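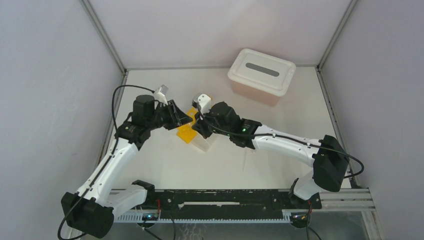 Text: Vuorinen, product manager for training and demonstration cells

Tritmont Duo: two-arm table cell

The Tritmont Duo is a compact cell with two robot arms on one common rail. It is meant for small-parts handling, for teaching and for trying out new tasks before a larger line is ordered. You can see it at work at our open day in Wostadham this April, and later in the demonstration room by appointment.

What you will see at the open day

The demonstration task is a simple one to explain. The two arms have to bring a small plastic piece and a small clear container together in the middle of the work surface. On the picture both grippers have come to the yellow piece, and the container stands directly below it. Visitors often ask us why we use two arms for such a small part. With two arms the part can be turned, passed over or held still for the other gripper, and it is not necessary to build a special fixture for every new shape.

The demonstration runs from 10 in the morning until 4 in the afternoon, with a pause at noon. Each round is followed by time for questions. You are welcome to bring your own parts, if they are clean and light. Our staff will put them into the cell and tell you openly if the grippers are not suitable for them.

Construction

Both arms are mounted on a long black rail at the front of the work area. A toothed rack strip runs along the lower edge of the rail. The upper and forearm links are white, and the joints and grippers are black. The fingertips are white also, and they are small, so that the part between them stays in good view. The cables are led outside the links in wide loops. Some customers find this less beautiful than inside cables, but a cable can be changed in a few minutes with the arm in its place.

The work surface is white and the walls are plain and light in color. We recommend to keep them so. Camera systems find colored parts more easily on such a background, and transparent parts need some attention in the lighting in any case.

Technical information

Width of the work surface: 900 mm
Arms: two, on a common rail
Control: Pavlow motion controller, included
Recommended inspection: every 2000 hours of operation
Warranty: 48 months on the arms, grippers excluded

The fingertips are wearing parts. They are sold in sets of four and can be changed by the user with the key that comes with the cell.

Delivery and training

The cell is delivered assembled and tested. One day of training at your place is included in the price, for up to six persons. A second day can be ordered together with the cell or later on. The manual is in English, and a printed copy comes in the box with the tools.

Rental is also possible for schools and for short projects. The cell used for demonstrations can be rented in the summer months, when it is not needed in Wostadham.

Visiting us

Please register for the open day by the form on this page and write how many persons will come. The entrance is on the courtyard side of the building, and parking is free for visitors. Children may come with an adult, but they must stay behind the yellow line on the floor of the room when the arms are moving.

If you can't come in April, write to our sales office and describe your part with its size and weight. We will answer with a proposal for a private demonstration, normally within one week.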